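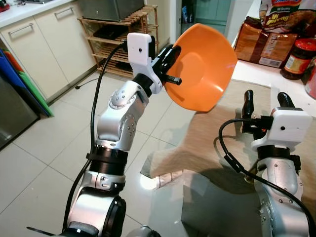
Why don't you just record 200 good ones and stop there, Yesenia Huamán wrote under my last post, and I have been thinking about this question for most of the week. My short reply to her was "because I tried". The longer reply became this post.

For readers who are new: I am teaching two arms to do small kitchen jobs by showing them. I move the arms by hand through a pair of leader arms, the computer writes down the joint positions and the camera views, and later a model is trained on these recordings. One recording from start to finish I call an episode. The job for this month is simple to say. One arm takes the orange bowl and gives it to the other arm, and the other arm puts it down on the mat.

My first set was 200 episodes, all of them good in the sense that Yesenia means. The bowl started in the same place, with a difference of maybe a finger's width. I took it by the rim always at the same point. I was proud of how equal they looked when I played them one after another. The model that came from this set, which I named Lui, could do the job very nicely if the bowl was in that place. When I moved the bowl by the width of my hand, Lui went to the old place and closed the gripper on air. Then it carried the air to the second arm, very carefully, and the second arm received it.

So I understood that I had given it one example 200 times.

For the second set I changed my way of working. I wrote 19 starting positions on a sheet of paper and gave each one a number, and before every episode I let the computer choose a number for me. This was important because my own choosing is not random. I have a habit to put things where they are comfortable for my wrist. In some positions the bowl is near the edge of the mat, in some it is close to the groceries, and in five of them it has to be taken with the fingers coming from a different side than I would like.

The groceries stay on the table on purpose. Noman Siddiqui told me by mail that I should clean the table completely, at least for the beginning, and I think for a first experiment he is right. But I want at the end a thing that works in a kitchen, and in my kitchen there is bread on the table. There is also a packet of mi goreng, a jar with a red lid, and whatever else I did not put away. Between sessions I move them a little. Sometimes I eat them, and then the data has a new jar.

Now about mistakes, which was the second half of Yesenia's question. In the first set I deleted every episode where something went wrong. If the bowl slipped in the fingers, I deleted. If the second arm came too low and I had to go up again, I deleted. The result was a model that had never seen a problem, and when a problem came it had no idea what a person does next. In the second set I keep these episodes, if I could repair the situation and finish the job. I only delete when the bowl falls on the floor (the tiles are hard, the bowl is plastic, the noise is terrible) or when I stop in the middle.

I also recorded 45 episodes that begin already in a bad moment. For example, the bowl is in the gripper but tilted too much, and the other arm is waiting with open fingers in a wrong height. From there I correct it slowly. These are boring to record and I was tempted to leave them out. Triin Luik does the same with her towel folding and she wrote me that this part helped her more than any change in the model, so I did it.

A few practical things I learned, in no special order.

Speed. When I am tired I become fast, and when I am fresh I am slow and pretty. The model gets both and mixes them, and the movement becomes nervous in the middle. I now stop after one hour.

The handover. I used to wait a short moment before I opened the first gripper, to be sure. But I waited a different time in every episode, and in the recording a waiting arm looks the same at the beginning of the wait and at the end. Lui learned to wait and sometimes did not finish waiting. Now I open as soon as the second fingers are closed.

Light. The floor is glossy and gives back a lot of it. I record in the morning and also in the evening with the lamp, and I write down which one it was.

Cables. Check them before every session. One time a cable loop caught on the edge of the table and pulled the wrist a little in each episode, and I noticed it only when I looked at the plots - a full evening for nothing.

The second set is not finished. I trained one time on the part I have, only to see, and it found the bowl in places where Lui did not. It is still weak when the bowl is near the bread. I do not know yet if this is a question of more episodes or of the camera angle. Ka-ming Tai thinks it is the angle and has offered to look at my recordings, so I will send them when the upload is ready.

Yesenia, I hope this answers you. If you still want the first 200, you can have them, but please put the bowl exactly where I did.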